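Section 4: Running the Kitting Demo on Open Day

Visitors at the Zimholm shop love this station, so give it a proper setup. The Drenau cell has two arms, four yellow bins and one steel tray.

1. Place two yellow bins on each side of the table, with the steel tray across the center seam.

2. Start the Erex controller and load program 354. Wait 30 seconds before touching the start key. 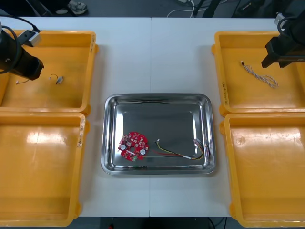

3. Check the bins before each run. Every part type has its own bin, and the labels on the rims should face the middle of the table.

Note: The round red board goes in the lower left bin, the colored harness in the lower right. Lay the harness out in an easy curve – a tight knot spoils the fun for everyone.

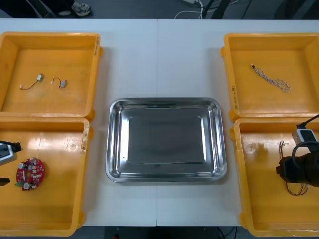 Bins stocked, steel tray empty.

4. Invite the group up to the table and press start. Let them watch one full run before you begin talking. The first pick always gets a gasp!

CAUTION: Keep hands, sleeves and lanyards off the table while the arms have power.

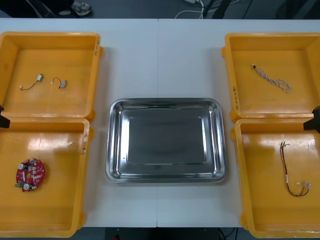 What if an arm stops halfway through a run?
Press hold, clear the part by hand once the Peltonen lamp turns green, then start again from step 3.

5. Point out how the board and the harness share the steel tray. People who build kits for a living tend to lean in at this stage, and their questions are the best part of the day. 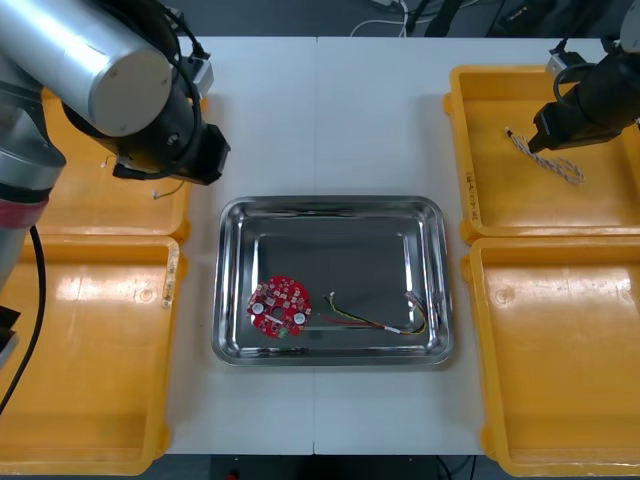

Leave time for those questions. Two runs per group is plenty, and kids will happily ask for more. Between groups, return all parts to their bins and wipe the steel tray with a dry cloth.

6. After the last group, press hold, switch off the controller and put the cover back on the start key.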